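Trellness Stage Listings

Release notes and data card, updated 19 April 2023

Trellness is a table of touring theater productions and the venues they play. It covers musicals, plays, dance and family shows, with one row per engagement. An engagement is a run of one or more performances of the same production at the same venue with no gap longer than 13 days.

The current release has 1208 engagements. Listings were collected from venue season pages and press notices, then entered by hand. Where the two disagreed on dates, the venue page was used.

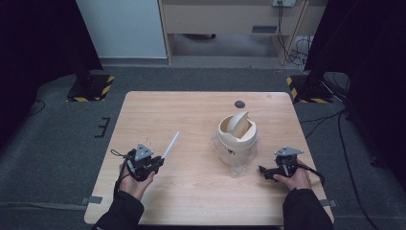
Two hand-held grippers at a wood-grain table, a slender white rod in the left one.

Files

engagements.csv — the main table
venues.csv — one row per venue, with city, seating capacity and stage type
productions.csv — title, category, producing company, running time

Columns in engagements.csv

engagement_id: integer, stable between releases
production_id: matches productions.csv
venue_id: matches venues.csv
first_date and last_date: year, month, day
performances: total count, matinees included
status: announced, on sale, closed or canceled

Coverage

Venues with fewer than 100 seats are left out. Houses above 700 seats are the best covered, and smaller rooms depend on whether they post a full season online. One-night concerts and comedy bookings are not included. Previews count as performances.

Known problems

Titles with a subtitle are not always entered the same way, so match on production_id. The February import from Nuvico left the running time blank for several dance pieces. Two venues run by Cedent changed names between seasons — both names are kept in venues.csv under a single venue_id. Cast lists were dropped after the first release and will not be coming back.

Loading

The files are UTF-8 with a header row. The Chien loader reads them as they are. In a spreadsheet, set the date columns to text before opening.

Corrections

Open an issue with the engagement_id and a link to the venue page.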